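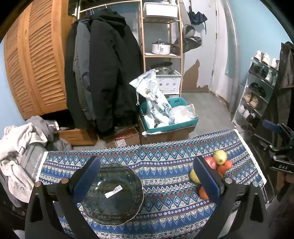 4.2 Fruit at the table

The claim that households keep fruit in bowls or on plates for display is repeated so often that it is rarely checked. Kandlow's account treats the fruit plate as a fixed thing: it has a place, it is filled, it is emptied, it is filled again. Our own visits to homes in Illenar give little support to this. Of the 419 table settings we logged, many had a plate and fruit on the same table with the fruit lying beside the plate, directly on the cloth. Figure 3 is one such case. The dark green glass plate is clear enough for the pattern of the cloth to show through it, and the apple and the other fruit are grouped to the right.

Figure 3. Glass plate and fruit on a patterned tablecloth, with a louvered wardrobe behind.

It would be easy to read too much into this. A defender of the fixed-place view could answer that fruit on the cloth is simply fruit on its way to the plate, and a single visit cannot rule that out. We accept the point, but it cuts both ways. The earlier studies also relied on single visits, and they counted every plate with fruit on it as a permanent arrangement. If one kind of evidence is too thin, so is the other.

A second problem is the sticker. The plate in Figure 3 has a barcode label near its center. The Stasetti survey took labels of this kind as proof that an item was newly bought and left such items out of its totals. We doubt that rule. Several people we spoke to had used labeled dishes for years and had never thought to peel them. Dropping these items would have cut our sample by up to 200 settings, and we have kept them in.

The setting also matters more than the literature allows. Escobar's coding scheme assumes a dining room or kitchen, and its categories do not cover a table that shares its room with a wardrobe and a drawer unit. We coded such rooms as mixed use. Whether mixed-use rooms differ in how fruit is kept is a question our data cannot settle, and we would be wary of any study of this size that said otherwise.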